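Brostora Community Help > Small arms and benchtop cells > Setup and upkeep

Arm drifts low after cable swap, weigh-and-place cell

Posted by Lensa Adugna

Hi all. Need a hand before I pull this thing apart again.

Small cell, one white table-mount arm with a white gripper on the end, kitchen scale on the left of the table, flat tray in the middle. Job is simple. Pick up a cloth roll from the tray, put it in the dish on the scale, wait for the reading, put it back. Ran fine since June. Then the cable along the outside of the arm started to look chewed near the wrist so I swapped it. Powered off, old one out, new one in, powered on, arm came up with no faults.

Now the picks are low. Not every time. First pick after power up is good, then it creeps, and by pick 5 or so the fingers are pushing the cloth into the tray. The place on the scale is off too and the reading jumps around when the gripper lets go. Worst one so far was 62 grams out and then it settled.

What I've done already:

Re-taught the pick point. Twice. Helps for a few cycles.

Checked the base bolts, all tight.

Ran it at half speed. Better but still creeps.

Swapped the scale for the spare. Same thing.

I have NOT redone the payload setup because I didn't change the gripper. Should I? Also the new cable is a bit longer than the old one, it was what we had in the drawer. Didn't think it mattered but now I'm wondering. 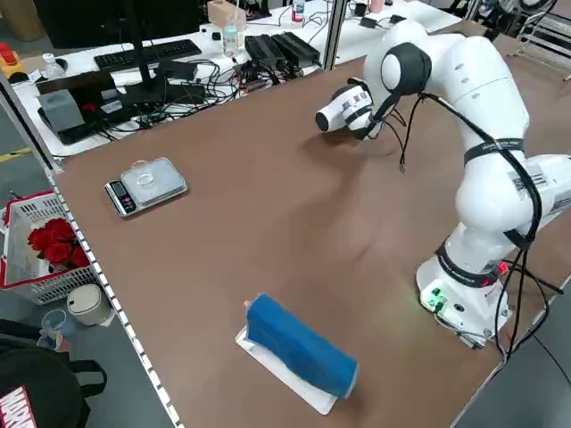
Reply from Trerness

Long one, sorry. I look after a couple of cells like yours and have been through nearly all of this, so going in the order I would check.

Cable first

Your new cable being longer is where I'd start. Loose coils next to the upper part of the arm swing when it moves, and they pull on the wrist when it stops. Small arm, small motors, it doesn't take much. Also they catch on themselves. Power off, arm supported, then:

Start at the wrist. Leave enough slack there for the last joint to turn fully both ways, no more. Hook and loop strap, not zip ties, zip ties are what chews the jacket.

Strap again on the upper link, then the lower link. Never strap across a joint.

Bring the spare length down to the base and keep it there. Off the table if you can. Strap it to something that doesn't move so nobody's foot can tug it.

Then move the arm by hand through the whole job, slow. Pick, up, over to the scale, down, back. Watch the cable and not the gripper. If it goes tight anywhere, that's your creep, or a good piece of it.

If you can get the right length, get the right length. Extra cable always ends up somewhere dumb.

Payload

Yes redo it. You didn't change the gripper but you did change what hangs off the wrist. If the controller thinks it's carrying less than it is, the arm sags a little. Do it with the cable strapped the way it will run, otherwise you do it twice. Gripper empty, then again holding the roll if your software has a separate setting for that. Write both numbers down, on paper, taped inside the cabinet door. I have lost mine to an update before.

Home position

Good on the first pick then worse each time sounds to me like something slipping or warming up. Put a bit of tape on the table and make a pen mark right under the gripper nose at a low safe pose. Send it there cold, then after 7 cycles, then after half an hour of running. If the nose walks off the mark, check the joint couplings and the home offsets. If it stays on the mark and the picks are still low, then its the tray or the roll moving and the arm is ok.

On that, is your tray fixed? Mine wasn't. A light tray on a smooth top will slide a hair every time the fingers touch it. Two strips of thin non-slip mat underneath. And cloth squashes, so the top of the roll gets lower each time you grab it. Teach the height off the tray surface and let the fingers close around the sides.

Scale

Add a wait after the gripper opens, then lift straight up before you move sideways. Take the reading after the lift. If you read while the fingers are still near the dish you're weighing your own gripper brushing it. Tare with the dish on. Make sure no cable can reach the platform, that one took me a whole afternoon.

And turn off the auto shutoff on the scale if it has one. Seperate problem but you'll hit it.

Reply from Kiros Alemayehu

had same thing, was the cable. strapped it, fine now

also check your gripper screws, mine backed out

Reply from Woldemariam

I'd just re-teach every morning tbh. We do it on the Praninero line and its a couple of minutes. Set speed low and leave it.

Reply from Trerness

Re-teaching hides it though. If the cable is rubbing you'll be buying another one soon. We logged 2000 cycles on ours after the strap job and didn't touch a single point.

Update from Lensa Adugna, 8th October

OK so. Strapped the cable at three spots like Trerness said, spare length down by the base. Moved it by hand and yep, the old routing went tight right when it swung toward the scale. Redid payload, empty and with roll. Mat under the tray.

Tape test — still on the mark after half an hour. Picks good so far. Scale reading settles after the lift, added a wait and that sorted the jumping.

Gripper screws, one was a little loose, thanks Kiros. Shorter cable is on order. Will leave this open till it's in and I've run the tape test again with it.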